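Dust and Stale Air in Shared Workrooms: A Study of Four Rooms at Folville
Student Project Report, Department of Building Studies, Folville College

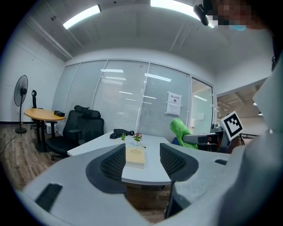
Figure 1. At the table in a shared workroom, face mask on.

Summary
This report presents the findings of a student project on air and surface dust in shared workrooms at the Folville campus. The project was carried out in the fall term, with most readings taken in October. Its purpose was to find out whether complaints of stuffy air could be linked to the way the rooms are used and ventilated. The study covered 4 rooms and 16 working sessions.

Background
The rooms selected are on the lower floor of the Drumlow Building. They were designed as storage and were later converted for group work. The original air supply was kept, although the number of people using the rooms has grown. Users have reported headaches, dry eyes, and a fine gray film on tables and shelves. Earlier student work at the college dealt with room temperature only and did not record carbon dioxide or dust.

Method
Carbon dioxide was recorded with a Nikzad desk meter placed at seated head height, away from doors and supply vents. Readings were taken at the start of each session, at the midpoint, and at the end. The number of people present was entered on the same sheet.

Surface dust was collected on sticky cards. A total of 100 cards were set out on tables, window ledges, and the tops of cabinets. Cards were left in place for one week and then graded by eye against a printed scale. Each card was graded by two students working separately. When the two grades differed, the card was graded again by both students together.

Of the cards set out, 80 were suitable for grading. The rest had been moved, covered with papers, or thrown away during cleaning. A notice was posted in each room after the first week, and fewer cards were lost from that point on.

Results
Carbon dioxide rose during every session. The rise was steepest in the two rooms on the courtyard side, where the windows do not open. In the other two rooms, opening a window at the midpoint brought the level down before the end of the session, including on days with little wind.

Dust grades were highest on cabinet tops and lowest on tables. The table cards also varied the most. Tables near the corridor door received heavier grades than tables at the back of the same room. The corridor floor is carpeted and the workroom floors are not, and this may account for part of the difference. The project did not test it directly.

The filters in the courtyard rooms were inspected with permission from the Bitden maintenance office. Both were heavily coated. The service log showed that they had been left out of the summer replacement round.

Limits of the Study
Grading by eye is a rough method and does not show what the dust consists of. The meter was checked against outdoor air before use but was not calibrated by a laboratory. Sessions were not evenly spread over the day, and only one began after 5 p.m. The results should not be applied to rooms elsewhere in the building.

Recommendations
The filters in the courtyard rooms should be replaced and added to the regular service list. Groups using rooms with windows that open should be asked to open them at the midpoint of long sessions. Cabinet tops should be included in the weekly cleaning. A lower limit on the number of users in the courtyard rooms should be considered until the air supply has been tested.

Further Work
A second round of readings is proposed for the spring term, after the filters have been changed. The same card positions should be used so that the grades can be compared. The card map and blank recording sheets are held in the department office.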